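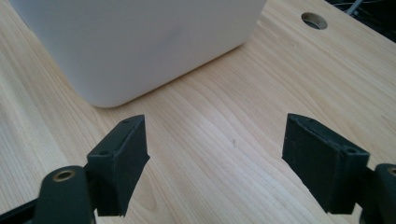

Lultus – Desk Surfaces and Cable Openings

Version 3, February 2022

Lultus is a small collection of notes and pictures on desktops: the surface itself, the things that stand on it, and where the cables go. It started as a folder of snapshots taken while we were rearranging the shared office at Boonyarit, and it grew because desks are so much fun to look at once you start! The same top looks cream in one corner and gray in the next, and two feet over the grain does something completely different.

What you get

600 pictures of 45 desks, plus one plain text file of notes per desk. Most of the desks have pale wooden tops. 11 of them have a round grommet hole, and those are the ones we keep coming back to.

Folders

surfaces – close views of the tabletop, grain and sheen
objects – boxes, appliances, lamps and other things standing on the desk
openings – grommet holes, slots and notches
behind – cables and floor past the back edge

A picture lives in one folder only, even when it would fit in several. If a hole is in view, it goes in openings. We argued over this for longer than we should have and I'm still very happy with how it came out.

Notes files

Each notes file has the same fields: top color, finish (matte, satin or gloss), grain direction, opening (none, round, slot, notch), cables in view (yes, no, unsure) and a free comment. Please do read the comments. Some run to a full paragraph on grain alone, and the ones about oval figure in light wood are my favorite part of the whole set.

For large things we can't name for certain, the objects field says "white boxy object" or similar. A storage bin and a small appliance can look a lot alike when you only have the lower half to go on, so leave those labels general if you send in edits.

Known gaps

Dark desks are badly underrepresented. Glass tops are missing. Grain direction was filled in by eye, and on very even wood two people will give you two answers. The area behind the desk is often too dark to tell a wire from a shadow – use "unsure" freely.

Changes

Version 3 adds the behind folder and splits slot from notch. The October release had them together, and the old Ilitis list still does, so match on desk number if you combine the two.

Adding a desk

New desks are very welcome, cluttered ones especially! Leave things where they normally stand, fill in a notes file, and put "unknown" in any field you can't answer.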